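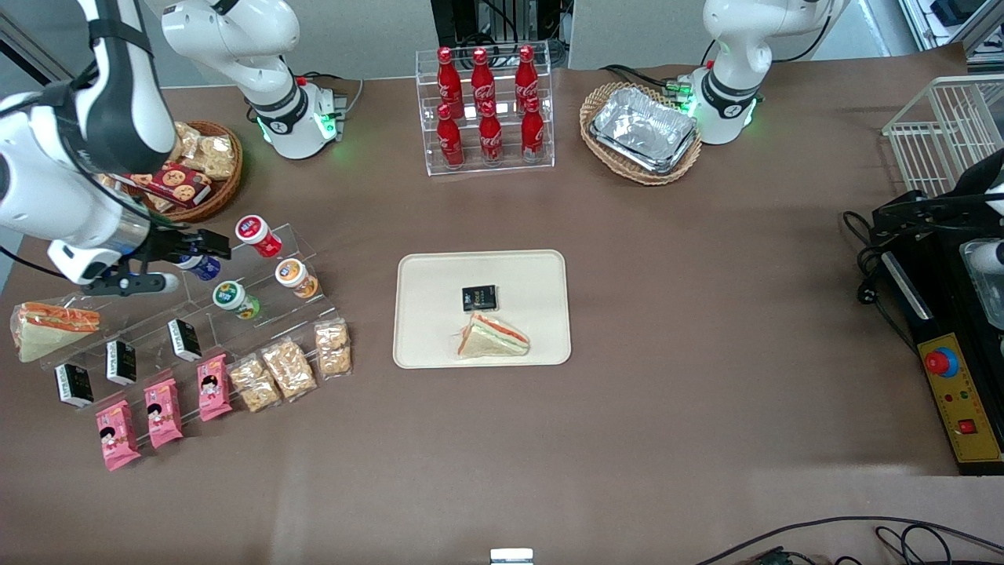 Coca-Cola on a two-tier acrylic rack, with a wicker basket to the right.

The drinks fridge, part two

2 Jun 2007

In February I wrote up the used Perkness upright I bought from a deli that was closing in Altita, and left it at the point where the door gasket had been replaced and the top shelf still would not get below 53 degrees. Several people wrote to say the charge was low. It wasn't, and the rest of the diagnosis is below for anyone who has the same cabinet.

The Perkness is a glass-door unit with a single evaporator behind a panel at the top of the back wall, one evaporator fan, and a mechanical thermostat with a capillary bulb clipped to the fins. There is no defrost heater. Defrost happens on the off cycle, when the fan keeps running and box air melts the frost. This works if the off cycle is long enough. If the compressor runs most of the day the coil ices over, airflow drops, the box warms up, and the compressor runs more.

Low charge and low airflow look alike from the front of the cabinet. The way to separate them is to look at the frost pattern. A low charge tends to frost the first part of the coil and leave the rest bare. Mine was frosted evenly from end to end, thick enough that the fins had disappeared. That points to moisture getting in or air not getting through, and the gasket was already new.

I unplugged it, propped the door open and let it thaw overnight with towels in the bottom. Next morning I pulled the back panel (eight screws, two of them stripped by a previous owner) and found two faults.

The first was the fan. It turned, but slowly, and the shaft had enough side play to feel by hand. The bearing had dried out. I oiled it to see what would happen and it came up to speed for a day and a half before it slowed down again. A replacement motor came from Restrepo, the appliance parts counter on the county road. The listed part is discontinued. The substitute has the same shaft diameter and rotation but the mounting holes are a quarter inch closer together, so I slotted the bracket with a round file. Check the rotation before you buy. It is specified looking at the shaft end by some makers and at the opposite end by others, and the catalog did not say which.

The second was the drain. The tube runs from the trough under the coil down to a pan over the compressor, where waste heat evaporates the water. The tube was plugged with something gray. Meltwater had been sitting in the trough and freezing there, and the ice had grown upward into the bottom rows of fins. I cleared it with a length of weed trimmer line and hot water. A wire would work too but could puncture the tube at the bend.

With both done, I put the panel back and logged temperatures for a week using three probes: top shelf, bottom shelf, and one in a glass of water on the middle shelf. The water glass matters. Air temperature swings several degrees every cycle and tells you little about what the drinks are doing. Top and bottom now stay within three degrees of each other, and the water holds at 38 with the dial just past the middle.

For power I used a Haridach plug-in meter borrowed from Lefteris Stefanou, who also lent me the third probe. The compressor and fan together draw 200 watts once running. Over the week, consumption scaled to 346 kilowatt-hours a year. I did not meter it before the repair, which I regret, so there is no proper comparison. Going by the run times I wrote down in the spring, the old figure was probably more than twice that, but those were taken by ear from the next room and I wouldn't lean on them.

Two caveats on the annual number. The garage has been mild, and duty cycle will climb in July and August. Also, the meter excludes the lamp, which I have disconnected. It was a fluorescent tube in the header with a ballast that buzzed, and all of its heat went into the top of the box, right where I had been having trouble.

Cost so far is the motor, the gasket and a can of coil cleaner. The deli owner told me the cabinet had been quoted at nearly 400 dollars to fix, with a new compressor included. The compressor is fine.

Still to do: level the feet, since the door drifts open on its own past the halfway point, and find a replacement clip for the third shelf. Restrepo has clips for the wider model only. I've got that corner sitting on a bolt for now – it holds, but it rattles when the compressor stops.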